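FOR IMMEDIATE RELEASE

Ivgate Public Library to Open Home Organizing Series in June

IVGATE - The Ivgate Public Library will offer a free series of home organizing workshops beginning in June, the library announced this week. The series is called Clear Space. It will meet on Sunday afternoons in the lower-level workroom, with sessions starting at 2 p.m. and ending at 4 p.m.

The workshops are for residents who want help sorting papers, craft supplies, small tools, family photographs and other household items. A grant from the Trokden Fund for Local Learning pays for the instructor, printed guides and supplies. There is no charge to attend and no library card is needed.

Duarte Brandão will teach all 10 sessions. Brandão worked in records management for the city of Clorkness before he began teaching adult classes on household paperwork.

"People come in thinking they need to buy containers," Brandão said. "Most of the time we spend the first two weeks deciding what stays in the house. The containers come later, and you usually need fewer than you expected."
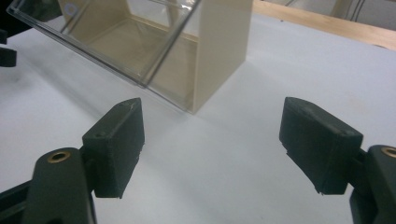 Ivgate Library News, No. 121

The first session covers household papers: tax records, warranties, medical bills and school forms. Participants may bring one box of papers from home. A shredder will be available, and library staff will show how to scan documents and save them to a flash drive. Flash drives are not provided.

Later sessions will cover kitchens, closets, hobby supplies, garages, and moving to a smaller home. Two sessions are set aside for family photographs and letters. Those two will be held jointly with the Peñalver Local History Room, which has worked with the library before on preserving older prints and negatives. History Room staff will look at items brought in by residents and give advice on storage. They do not give appraisals.

Each session is limited by the size of the workroom, so registration is required. Residents may sign up for single sessions or for the whole series. Names on the waiting list will be called in order if a place opens up. Children age 12 and older may attend with an adult.
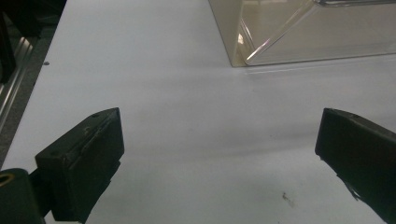

Page last updated: Sunday, 9:40 a.m.

Clear Space grew out of a single talk Brandão gave at the library last winter. All 100 seats were taken, and staff kept getting calls about a repeat for weeks afterward. The library then applied to the Trokden Fund for a longer program with time for hands-on work.

Part of the grant will pay for a printed guide, "One Drawer at a Time," written by Brandão and edited by library staff. The library is printing 1,000 copies. Guides will be free at the front desk once the series begins, and a large-print version can be requested by phone.

The guide has a section on small parts such as screws, buttons, beads and batteries. It suggests sorting by use first and by size second, and labeling each drawer before anything goes into it. It also lists local drop-off points for used batteries, paint and old electronics.

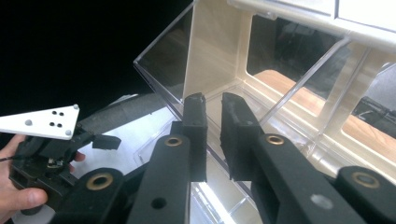 Clear drawer in a cream-colored storage cabinet.

Usable items that participants no longer want may be left on the swap shelf outside the workroom during the series. The shelf is for small household goods only - no furniture, mattresses, car seats or chemicals. Anything left after the last session will go to the Clorkness thrift store.

The workroom is reached by elevator from the main lobby. Parking is free on Sunday in the library lot and on the street. Residents who need a sign language interpreter or other assistance should tell the front desk when they register.

Registration opens at 9 a.m. on the first day of June, in person at the front desk or by phone during open hours.

Media contact: Ivgate Public Library, Programs Office

###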